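Dejar el café para llevar (o intentarlo): mi noviembre sin vasos

Hola otra vez, y perdón por el silencio de las últimas semanas, que se me ha echado el otoño encima y tenía este boletín abierto en una pestaña con dos frases escritas. Retomo con una cosa muy doméstica: he pasado 30 días sin comprar una sola bebida para llevar. Ni café, ni té helado, ni ese batido de mango que me pido cuando salgo tarde del trabajo y me digo que me lo merezco.

La idea salió de un sitio poco noble, que es el extracto del banco. Me puse a sumar lo que llevaba gastado en la cafetería Dinura, la de la esquina de mi oficina, y me dio la risa floja. No voy a poner la cifra porque mi madre lee esto (¡hola, mamá!), pero digamos que con ese dinero se arregla un grifo, y yo tengo un grifo que gotea desde primavera.

La primera semana

Fatal, para qué os voy a engañar. El problema no era el café, porque en casa tengo cafetera y en la oficina hay otra que hace un líquido marrón bastante digno. Lo que echaba de menos era el paseo. Salir a las once de la mañana, bajar las escaleras, ver qué tiempo hace, escuchar la conversación de los de delante en la cola. Me di cuenta al tercer día, sentada delante de la pantalla con mi taza, de un humor de perros. Así que al cuarto bajé igual, di la vuelta a la manzana con las manos en los bolsillos y subí. Mano de santo.

También me llevé un termo, un Tukomell que me regalaron hace años y que vivía al fondo del armario con una tapa que no era la suya. Encontré la buena detrás de las fiambreras. Cierra bien, mantiene el té caliente hasta la comida y pesa como un ladrillo, todo hay que decirlo.

Lo que bebo ahora

Como varias me habéis preguntado por correo qué hago con el antojo de las bebidas frías, que es mi perdición incluso en invierno, os cuento. Preparo por la noche una jarra de té negro con piel de limón y la dejo en la nevera. Nada de azúcar en la jarra, cada uno que se ponga lo suyo. Para dos personas gasto 9 gramos de té y un litro de agua, y lo saco a la mañana siguiente, cuando me acuerdo. Si se me olvida hasta la tarde queda más áspero, pero con un chorrito de leche se le perdona.

La pajita, por cierto, es negociable. Yo soy de pajita. Sé que hay gente que bebe a sorbos del borde y tan contenta, pero a mí me parece que el té helado sabe distinto, y cuando lo tomo en casa me gusta el ritual completo: vaso alto, hielo, pajita. He comprado unas de silicona que se lavan con un cepillito y de momento sobreviven.

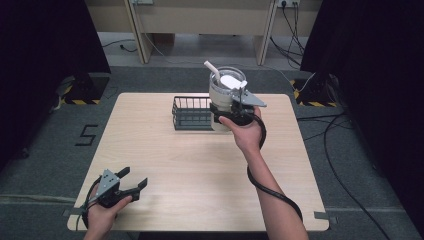
Qué hacer con los vasos que ya tienes

Porque los tienes. Yo abrí el armario de debajo del fregadero y me salió una torre de vasos de plástico con sus tapas que había ido guardando "por si acaso". Conté 20, y eso que hice limpieza antes del verano. Algunos los he convertido en semilleros: se les hace un agujero en la base con una aguja caliente, se rellenan de sustrato y las tapas abombadas hacen de invernadero. Ahora mismo tengo perejil, cilantro y una cosa que según el sobre era albahaca y que yo miro con sospecha.

Otros los uso en el cajón de la costura para botones e imperdibles. Y los que estaban rajados se han ido al contenedor amarillo sin ceremonia ninguna.

Si vivís por el barrio, en la tienda a granel Furtună están recogiendo tarros de cristal con tapa (limpios, por favor, sin etiqueta si puede ser) para quien vaya a comprar sin envase. Llevé una bolsa el otro día y me volví con lentejas y un kilo de avena que no necesitaba.

El balance, si es que hay balance

He ahorrado, claro. He dormido un poco mejor, sospecho que por haberme quitado el café de las cinco de la tarde. Y he pecado una vez, en el mercadillo de Grinditz, donde me pedí un chocolate caliente con nata y me lo bebí de pie junto al puesto de los quesos. Iba en taza de loza, con fianza, y decidí sobre la marcha que no contaba. Mi marido opina que sí contaba. Seguimos en conversaciones.

¿Voy a seguir? A medias. Quiero volver a Dinura una vez por semana, sentarme dentro y que me lo pongan en taza, con su cucharilla y su galleta. Echo de menos la galleta más de lo que pensaba.

Cositas sueltas

Ya somos 2673 en esta lista, que me parece una barbaridad de gente para leerme hablar de tarros. ¡Gracias a las que habéis llegado este mes!

La receta del bizcocho de calabaza que prometí en el envío anterior va en el próximo. La hice otra vez el domingo pasado por la tarde, digo, la hice otra vez hace poco, y me quedó crudo por el centro, así que quiero repetirla con el molde bajo antes de mandárosla.

Y si alguien sabe quitar la cal de una jarra estrecha sin meter la mano, que me escriba. He probado con vinagre y con arroz crudo, y el fondo sigue igual de blanco.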